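Oberholzer brings back group discussion round for fall graduate hiring

Oberholzer, the logistics software company, will put a group discussion round back into its graduate hiring process this October, after two years of using only an online test and a one-on-one interview.

The change applies to entry-level jobs in software, testing and customer support. Applicants who pass the online test will be placed in small groups, given a topic and asked to discuss it in front of two assessors. Those who pass will go on to a technical interview. Sales and finance applicants will follow the old process for now.

Last year 4,000 people applied for the company's graduate openings and 2,979 of them sat the online test. The company said test scores had stayed steady, but managers in several departments reported that new hires were slow to speak up in planning meetings and often did not ask for help until a deadline had passed.

"We were choosing people who could solve a problem alone," the company said in a note sent to college placement offices. "The work is done in teams, and we had no way of seeing how an applicant behaves in one."

The group round will last 40 minutes from start to finish. Applicants will get the topic on a printed sheet and have a few minutes to make notes. Phones and laptops must be left outside the room. There is no group leader, and the assessors will not step in unless the discussion stops completely or one person is being shut out.

Topics will come from three areas: general workplace questions, technology in daily life, and short business cases. Sample topics sent to colleges include whether new employees should be allowed to work from home in their first year, whether software companies should charge for security updates, and how a small delivery firm should respond when its largest customer asks for a lower price. Applicants will not need specialist knowledge for any of them, the note said.

Scoring is split between what an applicant says and how they deal with the rest of the group. Marks will be given for clear points, for using an example to back them up, for picking up on what someone else has said, and for helping the group reach a decision before time runs out. Speaking first carries no extra credit. Interrupting over and over will cost marks, and so will staying silent until the last few minutes.

Accent and small grammar mistakes will not be scored. The company said it added that line after placement offices asked about it during a call in the spring.

Applicants who need an adjustment, such as a written copy of the instructions in large type or a seat close to the assessors, should ask for it when they confirm their time slot. Sessions will run from 9:30 a.m. at the company's own offices and at campuses that can provide enough rooms. Online sessions will be offered only to applicants who live too far away to travel and return on the same day.

Oberholzer is not the first employer in the area to make the move. Premari, which makes payroll software, kept its group round throughout and uses it before the written test, so that fewer people have to sit the longer paper. Eretti dropped its own group round and has said it has no plans to bring it back. It gives applicants a half-day work task in pairs, which it says tells it more.

Placement offices had mixed views. One office said its students were pleased to have a stage that did not depend on a timed coding test. Another said students who are studying in their second language would need more practice than the notice allows, and asked that the round be pushed back. Oberholzer said the dates would stay as they are, but that colleges could ask for a practice session run by its own staff.

Gosholm, a training center that prepares students for job interviews, has opened extra evening classes in response. The classes cover how to open a discussion, how to disagree without starting an argument, and how to bring a group back to the topic. Each student takes part in several mock rounds and gets written comments after each one.

The center's advice to students is fairly simple. Read a newspaper every day in the weeks before the round. Practice with people you do not know well, since friends tend to take turns politely and real groups do not. Write down two or three points before the discussion starts, and be ready to drop any that someone else has already made. If the group is stuck, a short summary of where things stand can be more useful than a new argument.

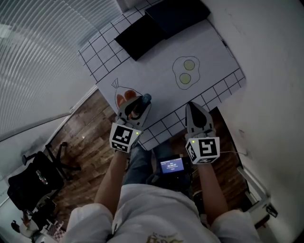
By the Careers Desk

Students who were turned down by Oberholzer last year can apply again, and their earlier test scores will not be carried over. Anyone who passed the online test in the past six months but was never called for an interview will go straight to the group round. The company said it would contact those applicants by email.

Results of the group round will be sent within five working days. Applicants who do not pass will get a short report showing their marks in each area, a step that colleges had been requesting for some time. The report will not include the assessors' notes or any information about other people in the group.

There is no appeal against the marks, but an applicant can ask for a new session if something went wrong on the day — a fire alarm, for instance, or a group left with fewer than four members. Requests have to be made within 24 hours of the session.

The company has not said how many people it plans to hire. It expects the number of openings in software and testing to be close to last year's, with a small increase in customer support. Job offers will go out after the technical interviews are finished, and most new hires will start in the new year.

Applications are made through the careers page on the company's website. College placement offices have the full list of sample topics and the scoring sheet, and students can ask for a copy of both.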